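Workshop notebook, Clasberg roastery, sample room
Apr 17, 2020
Entry by Wai-kit Wei

Started at 8. Lui had already run the warm-up on the arm, so I went straight to the sample sheet.

The question for this week is still how much of the sample prep should move over to the arm and what the people on the bench do instead. Up to now one person has portioned every sample by hand, scooping from the tray, checking for broken beans, writing the lot on the card and passing it to the cupping table. On a full day that is most of a shift spent standing in one spot. Two people have asked to come off it because of their wrists.

What we agreed with the Tirkine side on the phone:

- The arm does the moving and tipping of small portions. Grading stays with us.
- Lot cards are still written by hand until the Wirkine software can print them. They say June. I have put a question mark next to that.
- Whoever is on the bench can stop the arm at any time and doesn't have to write up why. Lui wanted this in writing, so it is now on the wall by the door.

Notes on how the day is divided now. The bench person lays out the next lot, looks over what has been portioned and picks out anything broken or pale. Less scooping, more looking. Lui says it is easier on the hands and harder on the eyes, and wants a swap every hour. I tried the bench myself before lunch and I agree with the swap. After a while I was watching the gripper and forgetting the beans.

Training: 5 people signed off so far. The evening pair have not had a proper go yet. They should get one before the rota changes, or they will hear about it from the rota, and that went badly with the bagging line.

Pay grade for bench work came up again. It is currently listed as manual prep and the work is turning into checking. Not mine to settle but I have passed it up with a copy of the new task list.

Stray beans are the thing I want to look at next. By hand you don't think about one that sits apart from the rest, you just nudge it over. Small fragments need a rule as well: do they stay with the portion or come out? At the moment each of us does it differently. Pale bowls stay, the beans are easy to see in them.
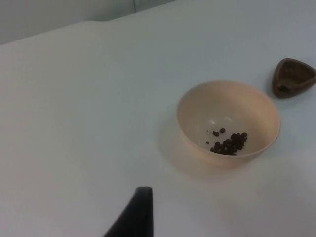 To do on Monday

Write the fragment rule and get Lui to read it. Book the evening pair in. Order 500 lot cards, the old size. Ask Tirkine whether the arm can wait for a button press between portions.

Related entries
Bagging line: what we would change
Bench height and the new stools
Lot card layout, second try

We use cookies to remember your login on the notebook pages. Accept / Settings

Clasberg sample room notebook. Questions to Wai-kit Wei. Back to top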